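4.2 Small motifs and where households put things

The result that excited us most came from the plainest objects in the study. Across the 380 homes in the Zisadside sample, participants logged 2686 storage decisions over 30 days, and containers with a printed or molded motif kept the same contents far longer than blank ones. We had expected size to matter most (Alvarado had even bet on lids!), yet the motif effect held in kitchens, bathrooms and hallways alike.

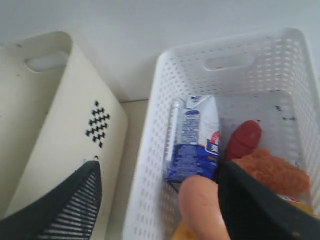
Figure 3. Cream-colored plastic bin with an oval handle cutout and a cluster of small black crosses.

Motifs like the one in Figure 3 were coded as "sparse" by both raters, Alvarado and Idahosa. Sparse motifs did every bit as well as dense ones, a lovely finding, as it suggests that a very small cue is enough for people to tell one bin from its neighbor. Interviews point the same way. One parent in the Magaña district told us that her children never learned the labels but always knew "the one with the little marks." Section 4.3 asks whether the effect survives a move to a new home.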